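The Machine That Sorts Batteries, and the People Who Keep It Sorting

The pitch, as I first heard it, was that the arm would teach itself. You would set it on a table, give it something dull to do, and go home. I have been hearing some form of that sentence for as long as I have been writing about factories, so when Willetti said I could spend a few days with one of its table cells, I asked to come while it was being set up and to skip the demo.

The cell is called Veltine. It sits on the Gurnunthorpe floor among several others and its job is to move used household batteries from one bin to another. A ten-year-old could do it. A ten-year-old would do it faster, too, and would not need Filippos Pappas standing behind him with a hex key.

Pappas looks after the cell. His title has the word "autonomy" in it, which he finds embarrassing. On my first morning he spent two hours on a wrist joint that had developed what he called a lean. The gripper was coming down a little to one side of where the software believed it was. With a cup or a sponge you would never notice. A battery lying on a hard table is another matter. Pinch it off center and it squirts out and rolls.

"People think it's a brain problem," he said. "Some weeks it is. This week it's a screw."

The screw had backed out. He took the wrist apart, cleaned the threads, put on a dab of thread locker and closed it up again. Then came the part that eats the day, which is calibration. The arm is driven to a set of known points, 17 of them, and at each one Pappas checks the fingertips against a mark and types in the error. If he bumps the table he starts over. He bumped the table once while I was there. I may have had a hand in that.

Willetti's brochure says setup takes "minutes." I asked Setsuko Chiba, who runs the floor, which minutes they meant. She laughed and said that it was true if the cell had been set up properly the day before.

After calibration come the cables, and I was surprised at how much of the work is cables. They run down to the wrist and have to be loose enough for it to turn and tight enough not to snag. Minoru Kudo, the technician who built most of these arms, ties each loop by hand and will not let anyone else retie them. He showed me a drawer of ones that had failed. The break is nearly always in the same spot, just above the last joint, where the wire flexes on every pick. He has asked for a different connector. He has been asking since March.

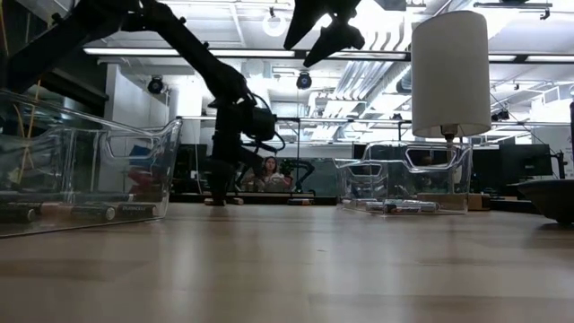 The battery table at Gurnunthorpe, with the gripper down beside the left-hand bin.

The bins are a sore point as well. Clear plastic looks tidy and is what the purchasing people had on hand, but the walls throw back the ceiling lights, and a shiny curved rim can confuse a camera badly. Chiba wanted something gray and dull. What she got was a promise that the software would learn its way around the glare. To be fair, it has gotten better. It also still reaches, now and then, for a bright streak with nothing in it, and closes its fingers with great confidence.

Then there are the batteries. They are all dead, or supposed to be. Emiko Honda checks them with a meter before they go into the cell, tapes the ends of any that still carry a charge, and pulls the ones that have started to leak. She does this by hand, every batch. I pointed out that she was picking up each battery, looking at it and putting it in a bin, and that this was more or less the job the robot was there to do. She said yes, she had brought that up.

What is all of it for? Willetti's answer is that batteries are practice. The company wants an arm that can handle small, heavy, slippery things of mixed sizes, and a battery is a cheap one. I find that reasonable. I find it less reasonable when the same practice table is shown to investors as a recycling product, with a slide to go with it. The sorting plants I have visited do not deal in bins you could carry under one arm.

I asked for the service log and, to Chiba's credit, she handed it over. In its last full month the cell made 3000 picks. It was stopped by a person 115 times. Most of those stops were short: a battery standing on end against a wall, one wedged in a corner, a finger pad that had worn smooth. But 11 were long ones, meaning tools came out. Pappas thinks those are decent numbers for a machine this young, and he may well be right. They are also the numbers of a machine with a full-time attendant, and his wages appear nowhere on the slide.

The finger pads deserve a word. They wear out, and the arm gives no warning when they do. Grip just gets worse - a drop here, a second try there - until someone thinks to look. Kudo used to swap them when they failed. Now he swaps them on a schedule, both sides together, and writes the date on the inside of the old one before tossing it in a coffee can. The change cost almost nothing and did more for the drop rate, by his account, than the last two software updates. It did not get a press release.

Yoshinori Takagi, who wrote much of that software, took this with good humor. He thinks I am measuring the wrong thing. The pads, the screws and the cables are the price of cheap arms, he said, and cheap arms are the point. Buy a stiff industrial one and the wrist never leans, but you will pay for it, and you will not put it on a table next to people. Give him better hardware at the same price and the stops go away.

Perhaps. I have heard that one before too, usually from people who were not holding the hex key. At an earlier project, Yokoyama, Takagi's own team spent a winter waiting on a better gripper. When it came it was better, and it needed a different screw.

On my last afternoon Pappas let me do a restart. You clear the table, check that the fingers open and close, run the arm to its home position and listen. He was firm about the listening. A good joint hums and a bad one ticks, and the tick shows up days before anything does on the screen. I heard a hum. He heard a tick, very faint, in the elbow, and went to get his tools.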